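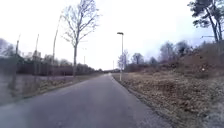
Why Does a Path Look Narrower Far Away?

Print this page | E-mail this page
14 comments | Share

Stand at one end of a long, straight path and look toward the other end. Near your feet, the path is wide enough to walk on with a friend. Far off, it looks as thin as a ribbon. If you keep looking, the two sides seem to come together at a point.

The path has not changed size. If you walked to the far end with a tape measure, you would find it was the same width all the way along.

How your eyes do it

Light travels in straight lines from the things around you into your eyes. When something is close, the light from its left side and the light from its right side come in from very different directions. Your brain reads this as "big." When the same thing is far away, the light from both sides comes in from almost the same direction. It takes up less room in your view, so it looks small.

Think of a path that is 2 yards wide. Now think of the same path 40 yards ahead, and again at 400 yards. Every time the distance gets 10 times bigger, the path looks 10 times narrower.

The vanishing point

Artists call the place where the two sides seem to meet the vanishing point. On flat ground it sits on the horizon, at the same height as your own eyes. If you crouch down, the horizon seems to drop with you. If you climb a hill, it goes up too.

A fence or a hedge beside a straight, flat path does the same thing. Its top slopes down toward the vanishing point if it is taller than you are. If it is shorter than you are, its top slopes up. Street lamps look shorter and closer together the farther away they stand, even when the workers who put them in left the same space between them.

Trees are harder to judge. A small tree close by can look as tall as a big tree far away. In winter, when the leaves are gone, you can see the thin branches on a near tree one by one. On far trees they blur into a gray patch.

Try it yourself

You need a pencil, a ruler and a straight path with no cars. Take an adult with you.

1. Stand in the middle of the path and hold the ruler out in front of you with your arm straight.
2. Close one eye. Measure how wide the path looks a few steps ahead. Write it down.
3. Measure how wide it looks beside the first lamp, tree or gatepost.
4. Do it again for the next one, and the one after that.

Freya Hollis's class in Skikcombe tried this in January. They found the far end of their path was too thin to measure, so they wrote "less than one mark" in their notebooks. You can do the same.

Words to know

Horizon: the line where the land and the sky seem to meet.
Perspective: a way of drawing that makes near things big and far things small.
Verge: the strip of grass beside a path or road.

Text by Matilde Peixoto. Checked by Joaquim Simões.

352 readers found this page helpful.

We use cookies to remember your settings. Accept | Read more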